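Je vous ai déjà parlé de mes étagères et de mes bocaux, alors on continue avec le truc le moins glamour de ma cuisine : le panier vert. Le modèle s'appelle Fletik, il est vendu par la petite boutique Sterklow, et je m'en sers tous les jours ou presque depuis le printemps !

## Panier ajouré Fletik, vert vif

*Fiche mise à jour le 11 août 2021 – réf. 3687*

Au départ je cherchais simplement de quoi ranger les rouleaux. Vous savez, le film alimentaire, le papier cuisson, les sacs de congélation, tout ce qui finit couché au fond d'un tiroir et qui le bloque dès qu'on tire un peu fort. J'avais essayé les boîtes en carton (ramollies en un mois), puis un bac fermé où je ne retrouvais rien. Le Fletik est en plastique, avec des parois percées de petits trous rectangulaires bien alignés, et on devine ce qu'il y a dedans sans tout sortir.
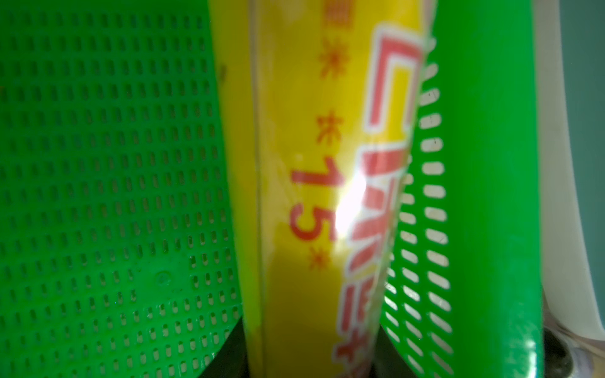
Le film alimentaire, chez moi, il part à une vitesse folle. Je cuisine en avance pour la semaine, j'emballe les restes, les demi-citrons, les pâtons de pizza... Du coup je veux pouvoir attraper le rouleau d'une main, avec l'autre pleine de farine, et le remettre à sa place sans réfléchir. Debout, c'est beaucoup plus pratique que couché, et ça prend moins de place.

### Ce que j'aime

- La couleur ! Un vert franc qui se repère de loin, même dans le placard du bas où je n'ai jamais de lumière.
- Le rebord évasé, agréable à saisir quand le panier est lourd.
- Le nettoyage : un coup de douchette dans l'évier, je secoue, je laisse égoutter sur un torchon.

### Ce que j'aime moins

Les petits trous gardent les miettes. J'y passe une vieille brosse à dents de temps en temps et ça va, mais si vous rangez des oignons dedans, mettez une feuille de papier au fond. Et puis un emballage tout seul dans un grand panier, ça tombe, il faut le remplir un peu pour que tout se tienne.

Carleen Harawira m'a écrit pour me demander si on pouvait l'utiliser sur le plan de travail. Oui, bien sûr, c'est même là que le mien passe la moitié de sa vie – je le sors quand je prépare les barquettes et je le range quand j'ai fini (enfin, en théorie).
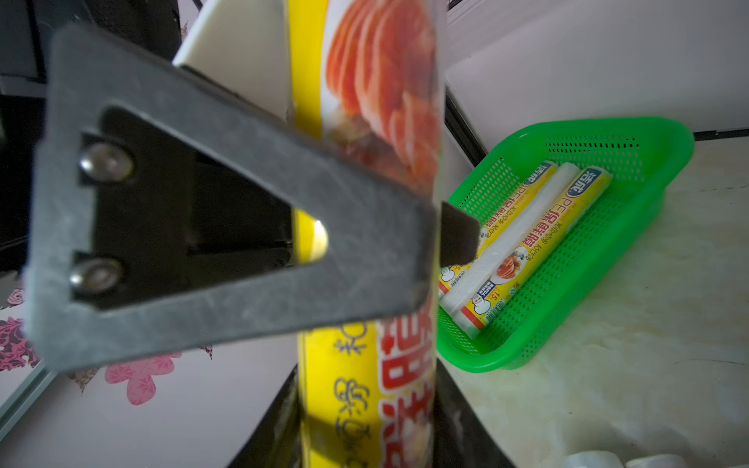 Pour les courses c'est pas mal non plus. Je pose le panier près des sacs, je trie ce qui va au frais, ce qui va au placard, et je fais un seul trajet. Ma voisine Shona Cosgrove en a pris 2 d'un coup, un pour la cuisine et un pour le linge à repriser, et elle me pique régulièrement le mien quand elle reçoit.

### Commander

Il reste 136 pièces en vert. Le modèle Brunton, plus bas et sans rebord, revient fin août. Pour les questions de stock ou de livraison, écrivez à Tane Kingi en rappelant la référence, il répond vite.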